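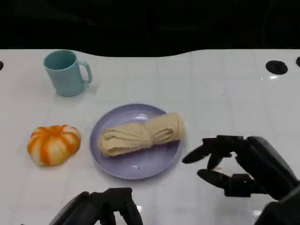

Mug in light teal, side plate in lavender, with a striped mini pumpkin.

Home > Tableware > Everyday > Mugs and Plates

Starnus mug and plate set

A plain two-piece set for one person. The mug is slightly wider at the top than at the base, with a looped handle. The plate is round and has a raised rim, so toast crumbs and sauce stay put.

Set of 2 pieces. Order code 1000-21. Sold by Estdale in June and through the autumn while stocks last. The pumpkin is sold separately under code 3000. 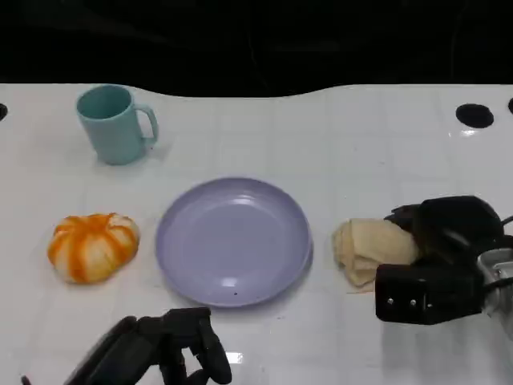
Mug, plate and pumpkin with a beige cloth.

Wash before first use. Stack plates with a sheet of kitchen paper between them. Extra mugs can be added to an order at the basket stage. Cloths are listed under Table Linen.

Related items
Clegg cereal bowl
Bidley napkins, plain
Starnus egg cup
Clegg serving dish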